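Jinfeng Gu
Thread · 2 min read
Last updated: December

I keep being told that the answer to a messy bedroom is to get rid of the wardrobe and hang everything on an open rail. I have lived with one since the spring. I have doubts, and I'm going to air them.

Claim one, from the Oswood newsletter: "you'll wear more of what you own because you can see it." I can see it. I wear the same four tops. The other things I can see gather dust on the shoulders.

Claim two: it makes you own less. My neighbour Ansel Tillman bought a second rail. Then a shoe rack to go under the second rail.

Claim three is matching hangers. Apparently a set all in one colour "calms the room". Vivcombe had a post on this with 958 comments, and I read far too many of them. Most were people arguing over velvet.

I don't believe hangers calm anything. A slim plastic one in a silly colour holds a vest up exactly as well as a padded one. What matters is the shape of the shoulder and whether the straps stay put.

And straps don't stay put. Anything sleeveless with a scooped neck will slide to one side unless there's a notch or you loop the strap properly. Every tidy-rail photo I've ever saved has been pinned or taped, I'm sure of it.

The rails themselves, then. Push-fit tube and plastic corners, nearly all of them. Fine for summer clothes. Put two winter coats on one end and come back on Monday.

Denim is the other problem. It's heavy, and it never sits flat on a thin hanger. I fold mine over once and accept the lump. The Bozkurt guide says to use clips. The clips leave marks, so no.

Pink hangers, since several of you asked whether the colour gets on your nerves after a while. Not yet.

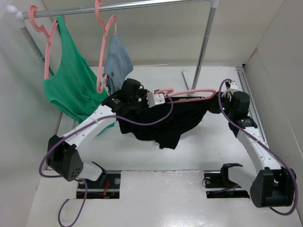 Green top and denim up, black one still to go on the rail.

I'll grant the rail one thing – putting washing away is quicker. No doors, no digging about, hook over the bar and done. Whether that's worth looking at your laundry from bed every night is another matter.

Someone from the Unville swap group wants mine if I give up on it. I've said ask me again when the coats come out.

Contact · © Jinfeng Gu · Back to top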